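Culorberg refill pouch for hand soap, 2 pack
Review by Maj-Britt Öberg
March 9, 2021

I bought these refills in October, together with the Astier bottle which I already reviewed on this page. Some readers asked if the pouches are worth the money, so I have waited until I used both of them before I write.

First the soap. It is mild and the smell is weak, a little like clean laundry. My hands become dry very easily in winter and I had no problem with it. My husband thinks it does not foam enough. I think he uses too little water.

One pouch fills my bottle two times and then there is a small rest, which I keep in a jar under the sink. Before, I used the refill from Engebretsen. It costs less, but the plastic was so stiff that I had to cut it open with scissors, and then you must pour everything at once. With Culorberg you can stop in the middle and put the cap on again.

The cap is also the part I like least. It sits very hard the first time. I needed a kitchen towel to get a good hold, and my mother, who is 27 years older than me, could not open it at all. After the first opening it goes easier. I would like a bigger cap, or one with deeper lines on the side.

Pouring takes patience. The opening is narrow, so it took me 60 seconds to fill the bottle, and if you squeeze too much in the beginning the soap comes over the edge. Hold the pouch near the top and let it hang down by itself. When it is almost empty, roll it from the bottom like a tube of toothpaste.

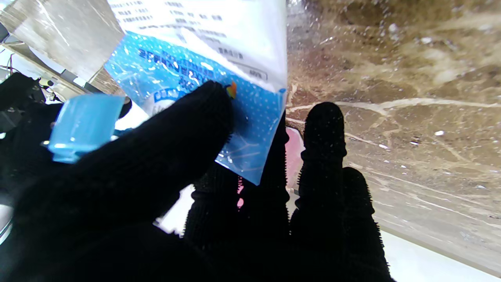
The instructions are printed in very small letters and I had to take my reading glasses. They say only to rinse the bottle and let it dry before filling, so you do not miss much if you skip them.

I paid 17 for the two pouches at Grusard, with delivery. In the shop near my home they sell only the full bottles, and these are more expensive for the same amount of soap. The pouches came in a plain carton and did not leak.

I will buy them again, but I will open the next ones for my mother before I give them to her.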